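Section 6: Fitting the Grulla Door Closer

Read this section through once before you pick up a screwdriver. People who skip to step 4 tend to meet step 2 again later, from the other direction.

The Grulla is a surface-mounted closer. It consists of a body (the heavy part), a main arm, a link arm, a mounting bracket and a bag of screws. The bag contains two kinds of screw which look the same until you try to use the wrong one. The machine screws have blunt ends and are for metal doors. The pointed ones are for wood. Put whichever you don't need in the drawer where you keep such things.

Before you start

Check that the door already behaves. A closer will shut a door that swings freely. It will not lift a sagging one, shave a swollen one or persuade a latch into a strike plate that was fitted in the wrong place by a previous owner. Open the door, let go, and see what it does. If it scrapes, groans or sticks, go back to Section 3 (Hinges) and come back when it has stopped.

You will need a drill, a 1/8 inch bit for wood screws, a tape measure, a pencil, masking tape and something steady to stand on. A swivel chair is not something steady to stand on.

CAUTION: The body contains a strong spring. Do not open it, drill it or remove the end cap to see how it works. It works very well, and it does so all at once.

Choosing a side

The standard position is on the pull side of the door, meaning the side where you would see the hinges. If that side faces the weather, fit the closer on the push side and use the parallel bracket, sold separately as the Grulla P. We know. We would have put it in the box as well.

Mounting the body

1. Tape the paper template to the top corner of the door on the hinge side. The fold line goes along the top edge of the door. The arrow points at the hinges.

2. Check that the arrow points at the hinges.

3. Mark the four body holes and the two bracket holes through the template with a pencil. Take the template down and keep it until the job is finished.

4. Drill the pilot holes. Wrap a bit of tape around the drill bit to mark the depth, and stop when you reach the tape. A hole that comes out the other side of the door is too deep.

5. Hold the body against the door with the speed valves facing the hinges. Start all four screws by hand, then tighten them in a diagonal pattern.

6. Screw the bracket to the frame. It should sit level. If the frame isn't level, line the bracket up with the top of the door and say no more about it.

Note: On paneled doors the body must sit on the solid rail across the top. If the rail is too narrow, use the drop plate. Screws driven into a thin panel will hold for a week or so, generally until there are guests.

Fitting the arms

7. Slide the main arm onto the square spindle under the body and tighten the spindle screw. It only goes on in the marked position – if you are using a mallet, it is not in the marked position.

8. With the door closed, adjust the length of the link arm until it stands at a right angle to the door face.

9. Swing the main arm away from the hinges until it meets the link arm, and join the two with the shoulder screw. The spring will push back here. Keep your fingers out of the elbow.

Setting the speed

There are two valves. Valve 1 controls the main swing and valve 2 controls the last few inches before the latch. Clockwise is slower for both. Turn them an eighth of a turn at a time and test after every change.

10. Open the door partway, let go and watch it. Set valve 1 so that the door closes at the pace of somebody who has all afternoon.

11. Set valve 2 so that the latch clicks home without a slam. A faint click is right. If the cups on the shelf join in, slow it down.

12. Open the door fully and repeat. Check that the arm does not hit the wall, the light switch or the top of your bookcase.
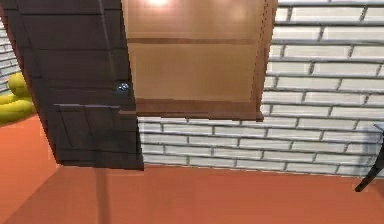

Fig. 6. Dark brown door, standing open. Knob near the right edge.

CAUTION: Never back a valve out past the edge of the body. Oil will come out, it will not go back in, and the warranty does not cover the carpet.

If it still isn't right

The door closes but won't latch: open valve 2 slightly. If that changes nothing, look at the strike plate and any draft strip around the frame.

The door slams whatever you do: look for oil on the body. A leaking closer cannot be repaired and should be replaced.

The door stops halfway: the spring is fighting a rug. Move the rug.

The door is hard to push open: the spring strength is set too high for the width of the door. Turn the adjuster at the end of the body counterclockwise, two full turns at most, then reset both valves.

Care

Wipe the arms with a dry cloth and check all the screws every November. Do not oil the joints. Cold weather thickens the fluid and slows the swing, so an unheated porch may need its valves opened a touch for winter and closed again in spring. For hold-open arms, see Section 7.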